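**To:** makers-room list
**From:** Troels Hedegaard
**Subject:** Re: Growing chillies from seed, and the freezer question

Hi all,

Replies to Latifa below, with her message quoted in pieces. Pictures first, then the gardening. 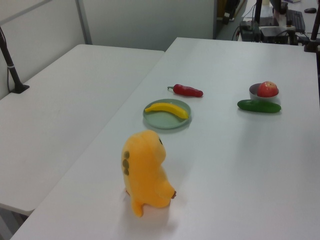
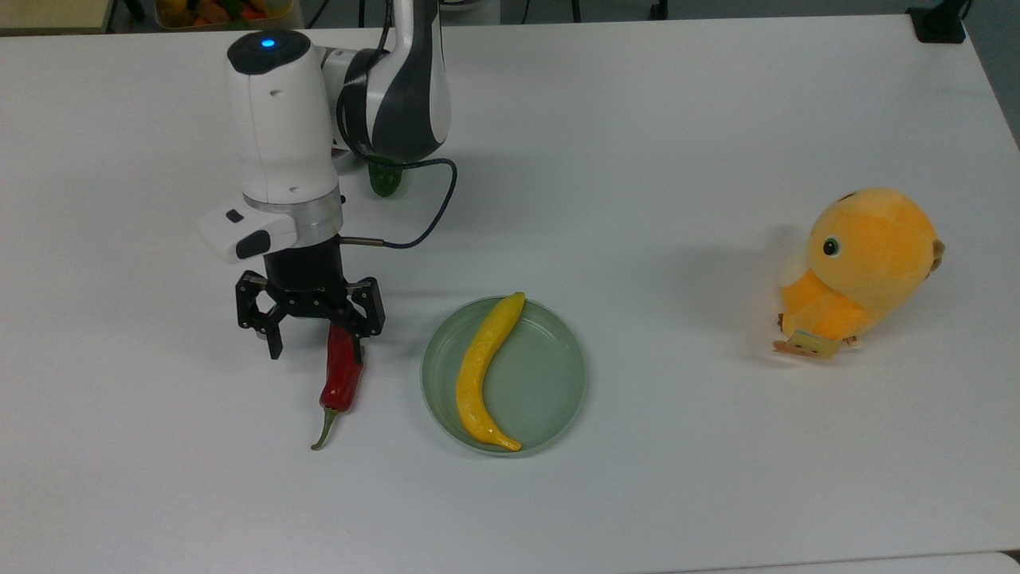
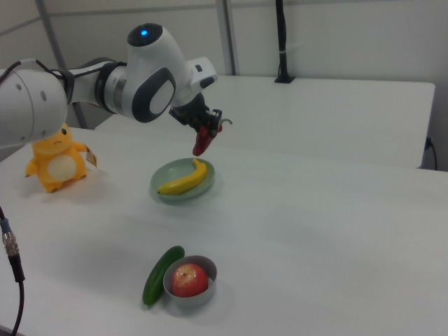
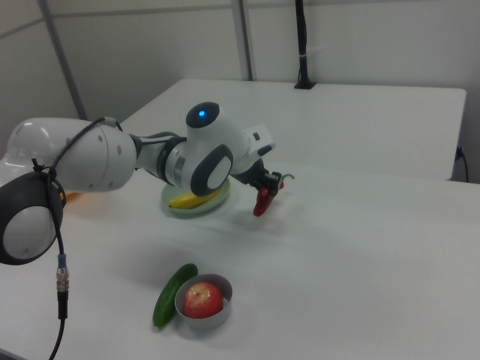 *White table, with the red chilli, the banana on its green plate and the yellow-orange plush toy.*

Latifa El Sherbiny wrote:

> I have 11 seedlings on the kitchen windowsill, sown in August in ordinary potting mix. They have their first true leaves but they're very tall and keep flopping over. Do I bury the stems deeper like tomatoes, or start again?

Don't start again. They're stretching for light. Move them to individual pots now and set them a bit lower than they were, up to just under the seed leaves. Chillies don't root along the stem as readily as tomatoes do, so going deeper than that gains you very little and can rot the stem if the mix stays wet. Turn the pots every day or so and put them outside in the shade for an hour or two when the wind is down.

If you have a choice of mix, get one labelled for seed raising for next year. The ordinary stuff is fine for potting on. I sieve out the big lumps of bark and use them under the hydrangeas.

> When can they go in the ground? We're two streets back from the water at Ullport and don't really get frost.

Frost isn't your problem, cold soil is. I planted out in September one year and they sat there doing nothing until November, by which time the later ones had passed them. Wait until the nights are mild enough that you've stopped putting a jumper on to take the bins out. For us that's usually the second half of October.

Allow a good stride between plants. I have always put them too close and always regretted it at picking time.

> What do you feed them, and how much? Ashraf told me tomato food the whole way through and Taha told me nothing at all.

Both of them grow decent chillies, so I wouldn't worry too much. What I do is dig compost through the bed a few weeks ahead, then leave them alone until the first flowers open. After that they get liquid tomato food every 2 weeks at half the strength on the bottle. If you feed heavily before flowering you get a lovely green bush and not much else.

Water in the morning, at the base. Mulch with pea straw once the soil has warmed up. In a hot spell the flowers will drop and people panic and pour more water on. It's just the heat, and they'll flower again after the change comes through.

> Last one. Obed brought in that big bag last year and I'd like to know what he does with the rest. Dry or freeze?

Obed can speak for himself, but I know he freezes most of his. I do too. Wash them, dry them properly on a tea towel, and freeze them whole on a tray before bagging so they don't clump. They go soft when thawed, so slice them while they're still frozen. Last season I put away almost 700 g that way and the last of them went into a curry in July.

Drying is good for the thin-skinned ones. The fat, fleshy types go mouldy in the middle if you hang them on a string near the coast. I halve those and use the oven on its lowest setting with the door propped open. It takes most of a day and you want the kitchen window open as well.

For sauce, 300 g of ripe red chillies, a few cloves of garlic, salt and enough white vinegar to cover. Simmer until soft, blend, strain if you're fussy. Keep it in the fridge. Wear gloves, and don't rub your eyes even after you've taken the gloves off.

Seeds: I've got spares of a mild long red and a hotter small one which came to me without a name. Let me know off list if you want either and I'll put some in an envelope. I haven't any capsicum seed left, so please don't ask for that one.

Also, whoever borrowed the green watering can with the brass rose, I'd like it back before the weather warms up.

Cheers,
Troels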